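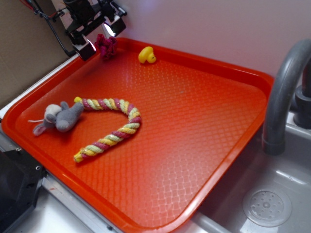 오크통에서 12년을 보낸 술과 스테인리스 탱크에서 초음파를 사흘 쬔 술이 같은 맛이라는 말을 올해 들어 벌써 여러 번 들었다. 급속 숙성 증류주 업계의 단골 문장이다. 말하는 사람은 늘 자신만만하고, 잔을 건네는 손도 빠르고, 잔에 담긴 액체는 과연 호박색이다. 그런데 색은 증거로서 참 허약하다. 싱크대 옆 쟁반에 회색 봉제 쥐가 모로 누워 있고 그 곁에 꼬아 만든 밧줄 장난감이 있다고 해서 그 집에 고양이가 산다고 단정할 수 없는 것과 비슷하다. 개일 수도 있고, 아이일 수도 있다. 호박색 증류주도 마찬가지여서, 참나무에서 왔을 수도 있고 캐러멜 색소에서 왔을 수도 있고 기계에 넣은 나뭇조각에서 왔을 수도 있다. 나는 세 번째 경우를 따져 보려고 지난 9월부터 이 술들을 사 모으고 얻어 마셨다.

기술 자체는 새롭지 않다. 갓 증류한 원주에 구운 참나무 조각을 넣고 열이나 압력, 빛, 음파 가운데 하나를 골라 가한다. 나무에서 바닐린과 타닌이 빠져나오고 색이 든다. 여기까지는 다툴 일이 없다. 다툼은 그다음 문장에서 시작된다. 업체들은 추출이 빨라졌으니 숙성이 빨라졌다고 말한다. 추출은 숙성의 일부일 뿐이고, 통 안에서는 공기가 드나들고 거친 휘발 성분이 날아가며 산과 알코올이 더디게 결합해 과일 향을 만든다. 차를 진하게 우리는 일과 간장을 담그는 일을 같은 단어로 부르는 셈인데, 소개 자료를 아무리 뒤져도 이 구분을 해 둔 곳은 드물었다.

가장 목소리가 큰 회사는 플루노루스(Plunorus)다. 장비를 만들어 증류소에 빌려주고 병당 사용료를 받는다. 시연실에 가면 투명한 관 속에서 원주가 보글거리며 갈색으로 변해 가는 모습을 볼 수 있다. 보는 재미는 분명히 있다. 담당자는 이 장비를 거친 표본 1,241개의 분석 자료가 있다고 했다. 나는 그 자료를 보고 싶다고 했고, 그는 영업 비밀이라고 했다. 그러면 표본 가운데 실패한 것은 얼마나 되느냐고 물었더니 실패의 정의가 증류소마다 다르다는 답이 돌아왔다. 며칠 뒤 메일로 도착한 것은 도표 한 장이었다. 세로축에 단위가 없었다.

블라인드 시음에서 이겼다는 이야기도 자주 나온다. 이런 시음회에 앉아 본 사람이라면 결과가 설계에 얼마나 좌우되는지 안다. 무엇과 겨뤘는가. 도수는 맞췄는가. 얼음이 들어갔는가. 심사한 사람은 누가 불렀는가. 마라르(Marar)라는 상표로 나오는 급속 숙성 위스키의 홍보물에는 '전통 제품을 제쳤다'는 문구가 큼직하게 박혀 있는데, 비교 상대의 이름은 뒷면 작은 글씨에도 없다. 판매처에 문의하니 '동급 가격대의 대중적인 제품'이라고만 했다. 그 가격대에는 훌륭한 술도 있고 요리에나 쓸 술도 있다.

블렌더로 오래 일하다 지금은 증류소들을 자문하는 브리트마리 파게를룬드(Britt-Marie Fagerlund)를 만난 건 이 대목에서 막혔을 때였다. 그는 급속 숙성 제품을 싫어하지 않는다. 자기 집에도 한 병 있다고 했다. 하이볼에 넣는다고.

"첫 모금은 정말 그럴듯해요. 코에서도 괜찮고요. 그런데 가운데가 비어 있어요. 나무 맛이 나고, 알코올 맛이 나고, 그 둘이 서로 모르는 사이 같죠."

그가 권한 방법은 간단했다. 물을 타라는 것이다. 도수를 20도대까지 낮추면 잘 숙성된 술은 향이 풀리고, 급하게 만든 술은 젖은 톱밥 냄새가 올라온다고 했다. 나는 집에서 3종을 놓고 따라 해 보았다. 하나는 그의 말대로였고, 하나는 애매했고, 나머지 하나는 물을 타도 꽤 버텼다. 마지막 것은 차르카우(Zarkau) 증류소의 제품이었다. 이 결과를 그대로 믿으라고 하지는 않겠다. 내 부엌에서 내가 따르고 내가 마셨다.

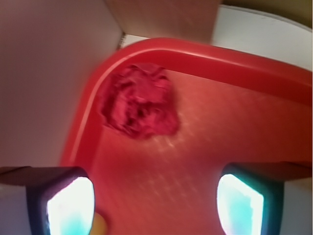 쟁반 안쪽 모서리에 놓인 구겨진 붉은 천.

차르카우 쪽 이야기를 들어 보니 사정이 좀 달랐다. 이곳은 기계를 쓰되 그 뒤에 작은 통에서 3년을 더 재운다. 그러니까 급속 숙성의 성공 사례로 자주 인용되는 술이 통에서 3년을 보낸 술이라는 뜻이다. 기계가 무슨 몫을 했는지 가리려면 같은 원주를 기계 없이 같은 통에 같은 기간 넣어 둔 것이 있어야 한다. 그런 통이 있느냐고 물었다. 없다고 했다. 창고 자리가 모자라서 처음부터 만들지 않았다는 설명이었다. 정직한 대답이라고 생각하지만, 그러면 이 술로 증명할 수 있는 것은 차르카우가 술을 괜찮게 만든다는 사실 하나다.

친환경이라는 주장도 따라다닌다. 통에서 해마다 날아가는 몫, 이른바 천사의 몫이 없으니 낭비가 줄고, 창고를 짓지 않으니 땅도 덜 쓴다는 논리다. 일리는 있다. 다만 장비를 돌리는 전기와 열, 한 번 쓰고 버리는 참나무 조각은 계산서에 잘 올라오지 않는다. 오크통은 버번에서 셰리로, 위스키로, 맥주로 옮겨 다니며 수십 년을 일하고 화분으로 은퇴한다. 나뭇조각은 어디로 가느냐는 질문에 한 업체는 바비큐용으로 판다고 했고 다른 업체는 답하지 않았다.

술집에서는 어떨까. 칵테일 바 플램비(Flamby)는 메뉴판에서 이 술을 '미래의 위스키'라는 항목으로 따로 묶어 판다. 내가 앉아 있던 밤 9시 무렵 옆자리 손님이 두 잔을 연달아 시켰고, 맛있다고 했다. 그 말을 의심할 이유는 없다. 설탕 시럽과 비터스, 오렌지 껍질이 들어간 잔에서 기본주의 중간 맛이 비었는지를 알아챌 사람은 많지 않고, 알아채야 할 의무도 없다. 값이 싸고 칵테일에 섞기 좋은 갈색 증류주. 이렇게만 소개했다면 이 글은 쓰지 않았을 것이다.

문제는 가격표다. 플램비의 '미래의 위스키'는 일반 위스키 칵테일보다 비싸다. 마라르의 한정판은 1,000병만 낸다며 번호를 매겨 판다. 며칠이면 다시 만들 수 있다는 것이 이 기술의 자랑인데 왜 한정판인지 모르겠다. 시간을 아꼈다면 그 이득의 일부는 마시는 쪽으로도 와야 할 텐데, 내가 산 병들 중에서 같은 급의 통숙성 제품보다 눈에 띄게 싼 것은 찾지 못했다. 판매처는 연구 개발비를 이유로 든다.

표기 문제도 남는다. 어떤 라벨에는 '12년의 풍미'라고 적혀 있다. 12라는 숫자는 크고 '의 풍미'는 작다. 숙성 연수를 적은 것이 아니니 거짓말은 아니라는 게 업체의 입장이다. 나는 매장에서 그 병을 집어 든 손님에게 몇 년짜리로 보이느냐고 물어보았고, 그는 당연하다는 듯 12년이라고 답했다.

파게를룬드에게 이 기술이 언젠가 통을 따라잡을 수 있겠느냐고 물었더니 그럴 수도 있다고 했다. 에스테르 생성을 조절하려는 연구는 진지하게 봐야 한다면서, 다만 자기가 마셔 본 것 중에는 아직 없다고 덧붙였다. 내 입장도 그 언저리다. 플루노루스가 축에 단위가 적힌 도표를 보내오면 다시 읽어 볼 생각이다. 그때까지는 호박색 액체 앞에서 물 주전자를 먼저 찾겠다.

공유 3 | 댓글 쓰기
인쇄하기 | 이메일로 보내기
홈 | 증류주 | 와인 | 맥주 | 바 | 지난 호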